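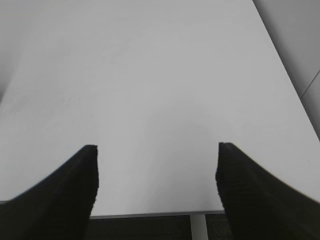

Interim Report to the Skusari Fund
After-School Reading Program, Fluvwood Elementary School
Submitted by Ese Isah, Program Coordinator

The school is pleased to report on the use of the grant during the second term. Reading sessions were held after classes in the school library, and 32 students are currently enrolled. Attendance was steady until April, when the spring concert rehearsals took several fourth graders away from the later group. Those students have been offered places in the earlier group for the remainder of the year.

Of the award, $1000 was set aside for books. The first order has been delivered and cataloged. A second order, mostly chapter books in Spanish and English, was placed with Karras after the original supplier could not fill it.

Hermenegildo Escobedo of the fifth grade team has trained 14 older students as reading partners. Each partner meets with a younger student once a week and keeps a short log, which the classroom teacher signs.

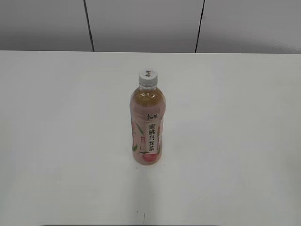 Will the program continue through the summer?
Sessions will stop when the school year ends and resume in the fall, subject to renewal of the grant.

Three items remain open: the Saturday family reading morning, the end-of-year reading assessment, and the purchase of shelving for the lower grades. Quotes for the shelving have been requested and will be forwarded to the Fund with the final report.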